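Notebook, Celtham workshop – adhesive shelf life and cure log
August 16, 2019
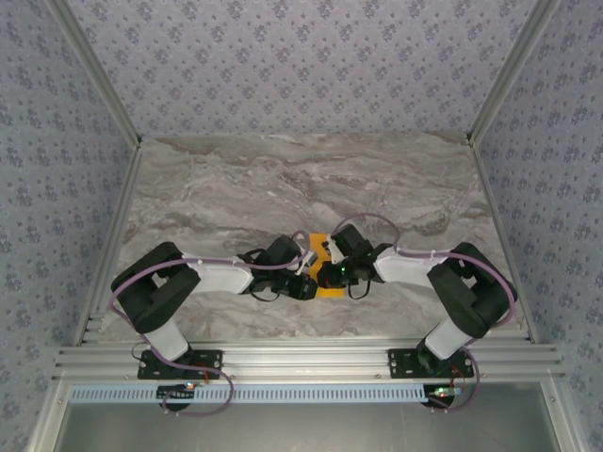 Continuing the comparison of the two epoxies, Ladus (slow) and Perneo (fast). Both lots were opened in the spring and have been kept in the lower cabinet with the lids taped. The question is still whether the old Ladus hardener should be thrown out before the Trindade order or used up on jigs.

Prep as before: steel coupons, degreased, abraded with 180 grit, wiped again, bonded within the hour. Bond line set with glass beads. Clamped overnight, then left on the rack. Mixed by weight on the small scale, not by volume. The volume marks on the Perneo cups do not agree with the scale and should be ignored.

Ladus, old hardener: broke at 566 N in lap shear on the narrow coupons. Failure was cohesive over most of the area, with one bare patch near the edge. Looks like a wiping problem and I would not blame the resin for it.

Ladus, new hardener: no result yet. Two coupons slipped in the clamps and the overlap is off by 2 mm. Scrapped. Will recut.

Perneo: 192 N, clean adhesive failure, glue all on one side. Far too low. The mix had started to thicken in the cup before the second coupon was closed, so this number says more about working time than strength. Label says 13 minutes. I would plan on less in this room in summer – the cup heats up quickly if it is left full. Spread it out on a tray next time.

Hardener color: the old Ladus has gone from straw to light brown. The data sheet allows for this. No crystals, no skin. Smell unchanged. The resin side had some graininess at the bottom of the can, which cleared after an hour in the warm water bath. Stir before weighing, otherwise the ratio drifts.

To do:
Recut coupons, new Ladus hardener.
Repeat Perneo with smaller batches.
Order glass beads, the jar is nearly done.
Write the opening date on every can. The resin can has none and I had to work it out from the delivery slip.

For now, old Ladus is fine for jigs and fixtures. Do not use it on the Trindade brackets until the new hardener has been tested alongside. Those are not due until October, which leaves time for a full set with a seven-day cure.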